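# When the arm lets go early: tracking down a slipping zero on a pick-and-place setup

I've been meaning to write this one up since August, when the arm on our Wukgate bench started setting things down a little too high and letting them fall the rest of the way. If you've landed here because your own arm is doing the same, welcome, and please don't start by retraining anything. I did, and I lost a good part of the month to it.

The task was a simple one. Pick up a small lidded cup, carry it across the table, put it down, back away. It had worked happily for weeks. Then it began releasing the cup slightly above the tabletop, and once in a while it went the other way and pressed the cup into the surface hard enough to trip the force limit. Same program, same cup, same table. Hywel Howells, who shares the bench with me, was sure it was the gripper fingers wearing down. I was sure it was the cameras. We were both wrong, although the cameras did come into it later on.

## Before you touch anything

Bring the arm to its park pose and switch off the drive power. I mean at the supply, with the plug where you can see it — a software stop is fine for a pause, but you're going to have your hands around the joints and it isn't enough for that. Support the forearm while you do it, as some arms sag when the brakes are old. If other people use the room, leave a note on the switch. Tanton put his on a bright card with a big clip, and I've copied him ever since.

Keep the log from the last bad run, too. It's easy to overwrite it in the rush to get going again (ask me how I know).

## Step 1: Look for a pattern in the log

Open the run log and compare the commanded height at release with the height the arm reported. Ours matched beautifully, every single time, and that was the first real clue. The arm believed it was in the right place. When the numbers agree with each other and disagree with the table, suspect the zero.

Look at when the bad runs happen as well. We found that the first runs after power-up were usually fine, and the trouble crept in as the session went on.

## Step 2: Check the joint that carries the most

With the power off, hold the upper arm steady with one hand and gently rock the forearm with the other. You're feeling for a small, dull click. On ours it came from joint 2, where the encoder collar sits on the shaft. The set screw had backed out just far enough for the collar to creep under load.

Clean the screw and the hole, put a small drop of medium-strength threadlocker on, and tighten it to the figure in your arm's manual. Please use the manual's figure and leave mine out of it, because these collars vary a lot and the small ones strip easily. Let the threadlocker cure for as long as the bottle says. Go have lunch.

## Step 3: Set the zero again

Turn the power back on with everyone clear of the table, and run the homing routine at the slowest speed you have. Then bring the bare fingertips down over a flat gauge block and compare the reported height with the block's real one. Do this at several spots across the reach, because a bad zero on one joint shows up as an error that grows the farther out you go. Save the new offsets under a new name and keep the old file.

## Step 4: Make sure the cameras agree

Now for the part I'd blamed from the start. We had nudged one of the camera stands while hunting for the fault, so its calibration no longer fit. Check every clamp by hand, then redo the calibration after the arm's zero is set, never before. I did it in the wrong order once and had to do the whole thing over.
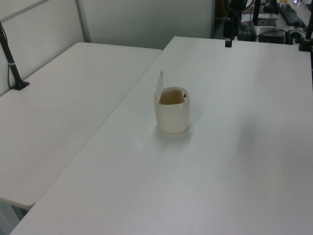

Once the clamps are snug, run the task with the real object, at reduced speed and with a hand near the stop button. I like to do 20 placements before I trust it. Watch the moment of release from table height — crouch down if your knees allow — and look for daylight under the cup as the fingers open. If you see any, stop and go back to Step 3.

## Step 5: Put in a guard

A loose collar will give you the same symptoms again some day, so it's worth having the software notice. Ours now makes a slow touch on the gauge block every 800 cycles and refuses to carry on if the height has drifted past the limit we set. Teodor Sjöberg wrote the check in an afternoon, and it has already caught one small drift that I would have missed completely.

We've also added joint 2 to the list of things we rock by hand when the arm is powered down for cleaning. Hywel still wants to change the gripper fingers, and he may get his way in the spring.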